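Table clearing (robotics)

Table clearing is a household task studied in robotics, in which a machine removes litter and loose items from a table and puts each one where it belongs.
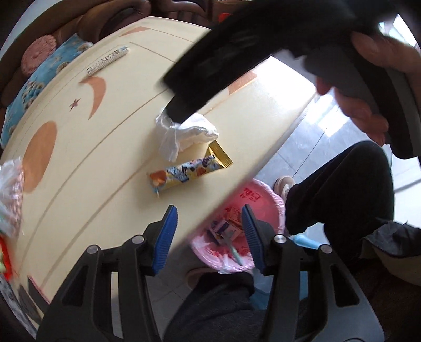
The task is usually split into three steps: finding the items, picking them up, and deciding which are trash. The last step has proved the hardest to automate. A used tissue and a clean one can look much alike, and a remote control has to stay in the room while an empty wrapper does not.

Thin and soft items also cause trouble for grippers. Tissues change shape when touched, and plastic bags slide or fold over. Shiny packaging reflects light and can confuse depth sensors - a problem shared with glass and polished floors.

Trials

The Gukton trials, led by Ehsan Bhutto, tested a two-armed machine in 11 living rooms. It put 80 percent of hard items, such as cups and boxes, in the right place, but only 40 percent of tissues and wrappers. A person cleared the same tables in a fraction of the time. A later system, Costus, learned from demonstrations in which people did the chore with hand-held grippers. It did better with soft litter but still needed help when items overlapped.

Current status

No machine in the Tadunwood survey of home robots could clear a cluttered table without supervision. Simpler versions of the task, with a bare table and a bin in a fixed spot, are considered largely solved.

See also: Bin picking; Bajwa sorting test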